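Notebook, September — water hardness and descaling, Clavby samples

Second set of tap samples in from the Clavby building. Ruba Dabbas drew them at 7:40 before anyone had run the taps, then again after a five-minute flush. Titrated with the usual EDTA kit, Eriochrome Black T, buffer to pH 10.

First draw, kitchen tap: 159 mg/L as CaCO3. Flushed: 61. I did not believe the gap and repeated both. Same result on the repeats. The softener was serviced in the summer, so the flushed figure is plausible. The high one is probably old water from the dead leg behind the sink, which still has to be traced on the drawings.

Conductivity on the Brurncombe borehole sample was 828 µS/cm, in line with last year's sheet. No further work on that one until the filter housings arrive from Wandel. 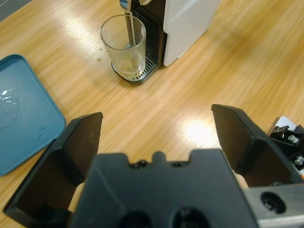

Capsule machine, pale liquid running into a clear glass on the drip tray.

Descaling trial: citric acid at 5 percent against the Awad sachet product, on scaled copper coupons cut from the old riser. Forty minutes at room temperature, no stirring. Citric left a thin gray film that wiped off. Awad left bare metal but pitted one coupon at the cut edge. Need a blank in plain water before saying anything about the pitting. Weights are on the loose sheet, to be copied in.

Meter on the softener reads 1,981 liters since regeneration. Check the setpoint — the manual and the label on the valve head disagree.

To do: new buffer (the bottle is cloudy), rinse the burette with acid, ask Ruba for a first draw from the upstairs tap.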